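Paper cup

A paper cup is a disposable drinking vessel made from paperboard, nearly always lined with a thin layer of plastic or wax so that it does not soften or leak. It is sold as a cheap, clean and convenient alternative to glass or china, and more recently as a greener alternative to plastic. The first set of claims is mostly fair. The last is disputed, and much of the support for it comes from firms that sell cups.

History

Shared cups of metal or tin were once common at public pumps, in schools and on railway trains. In the early twentieth century worries about the spread of disease led many places to ban them, and makers of paper cups were quick to present their product as a matter of public health. How much illness the change prevented is hard to say. Other things improved in the same years, including water supplies and sewers, and the advertising of the period took credit rather freely.

Early cups were coated in wax. This worked well enough for cold water but melted into hot drinks, and plastic linings later replaced it in most uses. Handles that folded out from the side were tried and largely dropped. The rolled rim has lasted. It stiffens the mouth of the cup, gives a lid something to grip and is kinder to the lip than a cut edge.

Construction

Most cups are made from two pieces of board, a curved blank for the wall and a disc for the base. The wall is wrapped into a cone and sealed along one side, the base is fitted and crimped, and the top edge is curled outwards. The taper lets cups nest inside one another, which saves a great deal of space in transport. Colour is generally printed on the outer face only, before the blanks are cut.
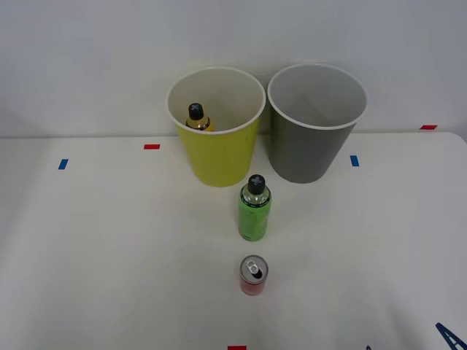

Capacity is less settled than it looks. A cup sold as holding 200 millilitres may hold that amount only when filled to the brim, and trade catalogues do not always say which measure they mean. Omico, a supplier to offices and canteens, lists its smallest cup at 100 millilitres without stating where the fill line lies. The Hodžić range gives both figures, a practice that has not spread.

Recycling

The word "recyclable" appears on a large number of paper cups and should be read with care. The board itself can be pulped, but the lining has to be separated from the fibre, and ordinary paper mills are seldom set up for this. A cup put in a general paper bin may well be sorted out again and burnt or buried. Saying that a cup can be recycled is a statement about what is possible — it tells the buyer little about what will happen to it.

A return scheme in Wandon is sometimes cited as proof that separate collection works. Its organisers reported 1,489 cups returned in April from 3 collection points. The report did not say how many cups had been sold in the town over the same period, so no rate of return can be worked out from it, and no later figures have been published.

Cups lined with plant-based plastic raise a similar difficulty. Many are labelled compostable, but the label usually refers to industrial plants kept at high temperatures. In a garden heap the lining may last for a long time. The maker Ikurton removed the phrase "returns to the soil" from its packaging after complaints from customers, and replaced it with "made from plants", a narrower claim and an easier one to defend.

Comparison with reusable cups

Studies comparing paper cups with reusable ones reach widely differing results. Much depends on how often the reusable cup is assumed to be used, how hot the washing water is and what becomes of the paper cup afterwards. Small changes in these assumptions can reverse the outcome. Readers should check who paid for a study before relying on it, and that applies to makers of reusable cups as well.

See also: Paperboard; Vending machine; Waste sorting

Page last edited 2020-12-24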